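Posted in: Indie & Singer-Songwriter > New Releases

pourank: I've had the new Denden EP on since breakfast and I'm so happy with it! Two of the songs made me cry (the good kind), and the harmonies on the closer are just gorgeous — has anybody else bought it yet?

omid_k: Bought it, and I'm sorry to say I miss the old drummer.
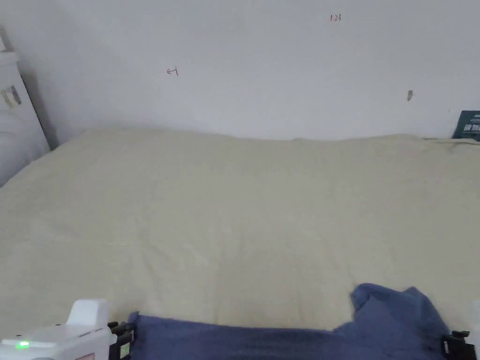
golshifteh: Oh Omid, I think the quiet suits them, and I say that as somebody who wore out the Puritz record. It's music for a plain cream blanket and a white wall, lights low, phone off.

omid_k: Fair enough, but 20 minutes of it sends me to sleep.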